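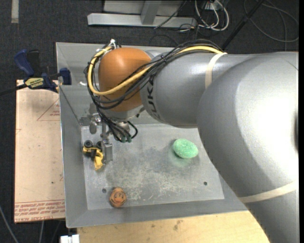 Saddale, April 22, 2024

Bus to Bamesent for early shifts, and is the season ticket worth it?

I start a new job on the Bamesent estate next month and will be living in Saddale, near the church end. I don't drive. My shifts will be 6 to 2 one week and 2 to 10 the next, and I gather the 76 is the only bus that goes anywhere near. The timetable on the Zurkovance website shows a first bus that would get me in on time, but it has a small letter S next to it and I can't find what the S means.

My other problem is the ticket. The quarterly season is £269, a lot to pay out before my first wages. There is also the Fu card, which you top up, but the page about it is not clear on whether there is a weekly limit on what you pay. Does anyone here do this trip regularly? I would also like to know what the last bus back is like, as I will be finishing at 10 every other week and don't want to be stuck.

Posted by churchend_tenant

churchend_tenant, the S means it starts from the depot stop and not from the square. The depot stop is on the main road past the garage, going downhill. From the church end it is about 12 minutes on foot. If you wait in the square for that one it will not come. I know several people who have been caught out by it, and the drivers get asked about it all the time. The printed timetable in the shelter does explain the letters, at the bottom, but the web version leaves them out.

On tickets, I would not buy the quarterly straight away. Use the Fu card for the first few weeks. It does have a weekly limit, but the week runs from when you first tap in and carries on for seven days, so it won't match your shift weeks unless you happen to start it on the right day. You have to tap with the same card every time. If you use your bank card one morning because you left the other at home, that journey does not count towards the limit, and they will not add it on afterwards.

The quarterly works out cheaper if you go five days a week and take no holiday. If you are off for a fortnight, there is hardly anything in it. Also ask your employer whether they will lend you the money for it. Some firms on the estate do that and take it back out of your wages in instalments. It should be in the staff handbook, or payroll will know.

For the late finish, the last 76 leaves the estate at 22:20 from the stop by the main gate. It is usually on time. There are lights along that stretch, but no shelter, so take a proper coat. If your building is at the far end of the estate you need to leave promptly.

Posted by bamesent_commuter

Get a bike. I did it for years, it's flat once you are past the railway bridge.

Posted by oldsaddle

One thing to add to the long reply. The timetable changes in July. The notice in the shelter says 3 early journeys are being moved, and I think one of them is the depot one. I haven't seen the new times yet. Ring the Zurkovance office and ask them to post you the new leaflet, which they will do free of charge. The office is shut over lunch.

If the early bus does move and you can't get in for 6, tell your manager before it happens. Mine let me start a quarter of an hour later and make it up at the other end. It is also worth looking at the board in the canteen, as people put up notices there offering lifts from Saddale in return for petrol money.

Posted by topdeck_front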